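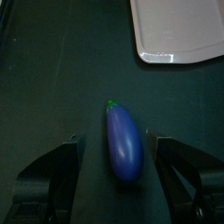
How much should we set aside for the arm and everything that goes with it?

Plan on $1,735 for the starter bench set, and then keep a little back for the small things that every new owner ends up ordering in the first months.

Section 2: Planning Your Purchase

We know you would love to get straight to the unpacking, but a quiet half hour with a pencil now will save you a good deal of shipping later on (we speak from experience!).

1. Measure your table. The Sidier arm needs a clear, level surface at least 30 inches deep, and a bit more is always welcome.

2. Decide on your fingers. The Jundar two-finger gripper comes in the starter set and will suit most people who are practicing with small, light objects. Spare finger pads are sold separately for $78 a pack, and we do suggest putting one pack on your first order.

3. Choose the wrist camera. If you already own one, check the mounting plate against the chart in Section 3 before you buy a second bracket.

4. Add your practice pieces. Toy vegetables and a plain shallow tray are perfectly good to begin with, and you may well have both in a cupboard at home, so please don't feel you have to buy ours.

5. Send the finished list to your Denell dealer and ask for a written quote with shipping shown on its own line.

Note: Prices are those in the December list. Cha power supplies are quoted separately, as the plug differs from country to country.

Caution: Do not order a larger gripper on the idea that you will grow into it. The extra weight counts against what the arm can lift, and opened grippers cannot be returned.

Once your quote is back, go on to Section 3, Checking Your Delivery.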